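Dovent suture practice pad, three months in

I bought the Dovent pad in March to replace an old Karpenko block that had split along one side. I'm a second-year vet nursing student and I sew in the evenings, usually after 9 p.m., at a desk with a bad lamp. The pad cost 2190 and came in a plain box with a spare sheet of backing and no needles.

The top layer is firmer than the Karpenko. A curved needle goes in cleanly if you keep it upright, and drags if you don't. Simple interrupted stitches hold well. Mattress stitches are harder — the material wants to pucker when you pull the knot down.

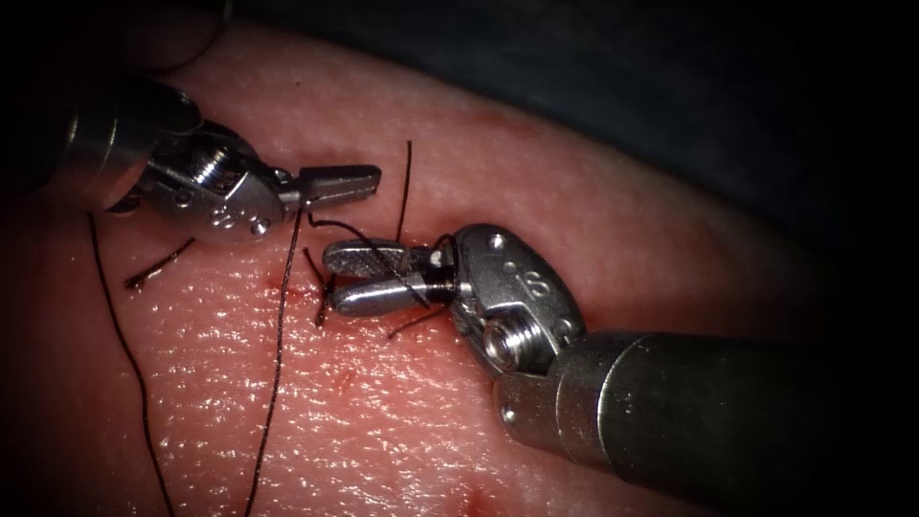
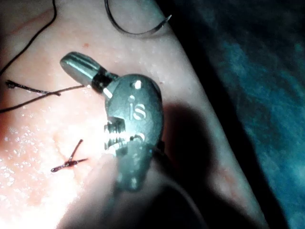
Can you use the same spot more than once?
Two or three times, then the holes start to join up. I move over by a needle's width and come back to the old row only for knot practice.

Cleaning is soap and cool water. Mine picked up ink from a marker on the first day and the line has never come out. Viorica Perić, who shares my desk, uses a pencil on hers and has no marks.

The larger size costs 3000. I would get the small one again and spend the difference on thread.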